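Momunmont opens its second school year to new players

Denthorpe, 21 February 2024

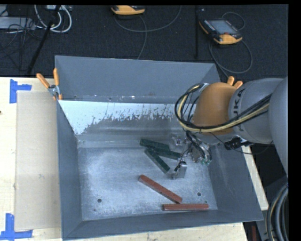
Green blocks and reddish-brown bars in a gray metal bin.

The online role-playing community Momunmont opens its second school year to new writers today. Players create a student or a teacher and write that character's life at Bruseck, a school of magic on a cold northern coast.

The new year brings a fourth student house, Kouris, with place for 78 characters. Each application needs a biography of up to 630 words, and family history is welcome — also for characters without magical parents.

"In January we read many old biographies again, and the best ones had a quiet childhood in them," says founder Kirsten Vestergaard. "A character does not need a tragedy to be accepted."

Baldur Fogh, who writes the headmaster, will answer questions about spells and class schedules in the forum. Players from the first year keep their characters and move up one class.

Joining is free. Applications are sent through the registration page on the Momunmont forum.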